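Projects > Wulten > Progress reports

Search this site Enter keyword Go

Wulten: Teaching table tasks by demonstration
Progress report to the Rudell Fund
2020-01-03
Prepared by Ehab Abou Zeid, Cekow

Summary

This report covers the work done since the last payment. The aim of Wulten is to let a robot arm learn simple tabletop jobs from people who show it what to do, with no programming by the person doing the showing. In this period we finished setting up the work cell, settled on a way of recording, and collected 414 demonstrations that passed our checks. Training on the full set has started. We are behind on one item, the written guide for operators, and we explain that below.

1. Work cell

The arm is mounted on the large table as planned. We covered the tabletop with brown paper and marked it into a grid with blue tape. Operators use the grid to set out the dishes before each demonstration. A start card tells them which cell each item goes in, and they put it there by eye. We had thought about fixed holders for the dishes but dropped the idea early. The holders would have made every start position the same, and a model trained on that tends to fail once a plate is moved.

The paper wears out and has to be replaced from time to time. Laying a new sheet and taping it takes most of a morning. We have added this to the maintenance budget line, where it makes very little difference to the total.

2. Recording method

We tried two ways of showing the arm a task. In the first, the operator holds the arm by the wrist and moves it through the task by hand. In the second, the operator drives it by remote control from a seat beside the cell.

Hand guiding was easier to learn. New operators could pick up an object within their first session. The trouble was in the recordings - the operator's hands and sleeves kept getting between the camera and the dishes, and the model has to work from those pictures later. Remote control takes longer to learn and the motions are slower, but the view stays clear. We now use remote control for all recordings and keep hand guiding for first-day training only.

The current tasks use small dishes in plain, bright colors. Color makes it simple to say in the task card which item goes where, and simple to check afterward.
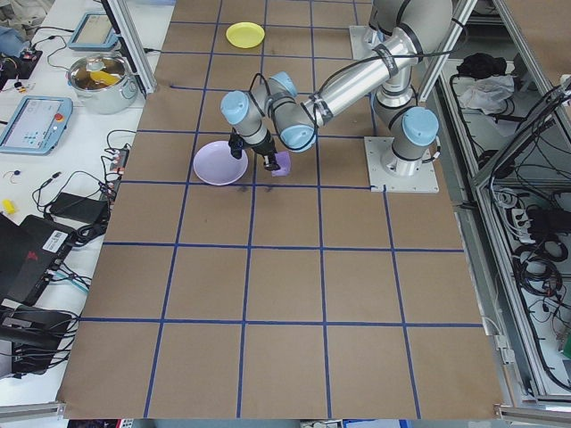 3. Demonstrations collected

The 414 accepted demonstrations cover six tasks. All of them involve picking up one item and placing it on or next to another. Each recording holds the arm's joint positions, the gripper opening and the camera video, all on one clock.

A demonstration is rejected if the item is dropped, if the arm stops on a fault, or if the operator pauses for a long time in the middle. The last rule caused some discussion. El Idrissi, who supply our operators, felt that it was too strict for new people. We agreed to keep short pauses and trim them out afterward, and the rule now applies only when the operator has clearly lost track of the task.

Collection slowed in December. Part of this was the holiday closing, and part was a fault in the gripper cable that took two visits to find. The cable has been replaced and rerouted along the arm with more slack at the wrist. We have not seen the fault since.

4. Training

A first model was trained on the two simplest tasks. It reaches for the right item in most trials. Placing is weaker. The arm often lets go a little too high, and with a light item that means it can land off center. We think the recordings are partly to blame, as operators differ a good deal in how low they go before opening the gripper. We have asked them to bring the item all the way down, and new recordings are being made on that basis.

We do not want to report success rates until the placing problem has been worked on and the trials repeated by someone who did not train the model.

5. Behind schedule

The operator guide was due with this report. A draft exists, but it was written around hand guiding and much of it no longer applies. We ask to move it to the next report. No extra money is needed.

6. Next period

- Re-record the two simplest tasks with the new placing instruction
- Train one model on all six tasks
- Finish the operator guide and have El Idrissi try it with new operators
- Add start cards in which the dishes sit across the tape lines

Spending is within the approved budget. The statement of costs has been sent separately to the Rudell office.

Contact | Copyright Cekow | Back to top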